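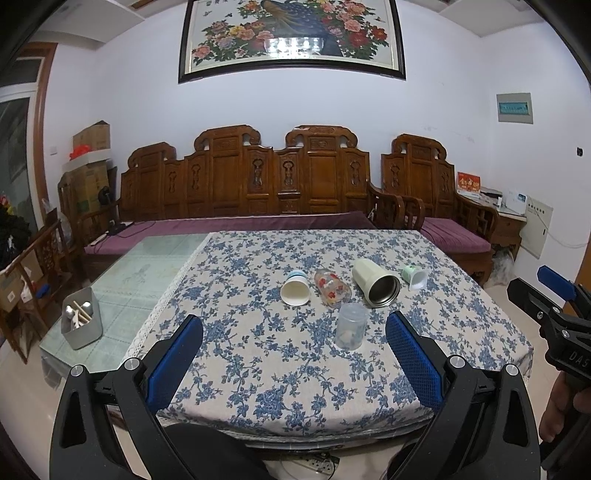
Cups and a jar on the flowery cloth, with one gripper reaching in and the other waiting on the right.

Right, a few of you asked after my last post how we record the tidy-the-table clips, the ones where a person does the job with hand-held grippers and a robot arm learns from it afterwards. I've been doing this for the Wovell project since December and I've made most of the mistakes available to me, so I'm going to go through a session in the order I do it now. The task is standing up containers that have fallen over. It sounds daft. It's a really good test!

What you need

Two hand-held grippers with cameras on them, charged. A table. A handful of containers that don't look like each other (more on that in a minute). Somewhere to put the files, and a notebook. I still use paper because I can scribble in it between clips without waking up a laptop.

You don't need the robot. That's the whole appeal of the method for me, you can record in any room with a decent bit of light and the arm can stay bolted down at Forkgate.

Step 1: Leave the room alone

My first batch was all filmed on a bare white desk, and the policy we trained on it was brilliant on a bare white desk. Put it in front of a patterned tablecloth and it went for the pattern. Rocío Chávez had warned me about this and was very nice about being right.

So now I want busy backgrounds. The blue blossoms on that cloth are perfect, and so is the lace trim where it gives way to the shiny green tabletop, as the model gets an edge and a change of surface to cope with. Same with the carved sofa, the peacock painting and the boxes stacked off to the left. Leave all of it. The only thing I do clear is whatever I might knock with my elbow.

Check for glare while you're at it. A light fixture reflecting in picture glass is fine, it's background. A reflection sitting right on top of your objects for the whole session is worth moving a lamp for.

Step 2: Pick awkward containers

Go for a mix of stiff and squashy, see-through and solid. A paper cup, a jar with a printed pattern, a big insulated tumbler, a yogurt cup and a translucent plastic cup make a very decent set. The see-through ones are the nastiest because the cloth shows through the sides, and the camera has to find the rim out of almost nothing.

Paper cups want a soft touch. If you squeeze one out of shape, swap it for a fresh one and carry on, or you'll end up teaching the robot that cups are oval.

Step 3: Knock them over properly

I used to lay everything down neatly, all pointing the same way, and then wonder why the arm only knew one approach. Now I turn things at random: one with its mouth facing me, one on the diagonal, one with its base towards me. Keep them close together as well, so the gripper has to get in without shoving the neighbours about.

I also leave something standing up now and then. In the photo it's the clear cup at the front. The model needs to see upright things being left in peace, otherwise it will happily "fix" a cup that was fine to begin with. (Ask Wálter Mamani about his coffee.)

Step 4: Find your starting pose

Sit or stand where you can reach the far side of the group without leaning. Hold the gripper so the jaws are open and both pads are in view, facing each other, with the objects in between. If you can only see one of the blue pads, your wrist is twisted. Sort it out before you press record, it won't get better once you're moving.

Do the same for your other hand, and keep it out to the side until it's wanted. Both grippers need to be running even when only one is working, and I forget this about once a session.

Step 5: Record in short bursts

One container per clip. Start still, reach in, close gently, tilt it upright, let go, back away, stop. I aim for 8 seconds. Longer clips tend to be me dithering, and the policy picks up dithering beautifully.

A few habits that have helped:

Let go fully before you lift away. A half-open jaw drags the cup.
Go in low for the tumbler. It's fat, and if you grab near the rim it swings.
Steady with the second gripper if something starts rolling. Two-handed saves are useful clips, so keep them.
Keep your knees under control. Mine bump the table.

After each clip, shuffle the containers. It's boring and it matters more than anything else in this post.

Step 6: Keep the failures, but label them

If a cup topples again, don't delete the clip. Mark it as a fail in the notebook and leave it in the folder. Damian Pawłowska uses ours to train a little checker that decides whether a grasp is going wrong, and he was quite put out to learn I'd been binning them for weeks.

Sort the labels the same evening. I left mine over a long break once and couldn't read my own writing.

So does it work?

We've got 2543 clips in the set at the moment. The comparison I care about is tidy starts against messy starts, same containers, same number of clips for each. The messy-start policy does better on tables it hasn't seen, and the gap is widest with the clear cup. On the table it was trained on, there's hardly anything between them, which is why I missed the problem for so long.

What neither of them can do yet is the jar when it's jammed up against something. Orlando Guzmán thinks we need more clips where the other gripper makes space first. I think the jaw is approaching too steeply. We're going to try both and I'll post whatever comes out, along with the training settings, which Flor Escobar has promised to write up in a form people can follow.

If you have a go with your own containers, tell me what you used! I'm especially after anything with a handle, as I'm starting on mugs next.

2 comments | 8 shares
Contact the Wovell blog | © Wovell, Mirnolthorpe | Back to top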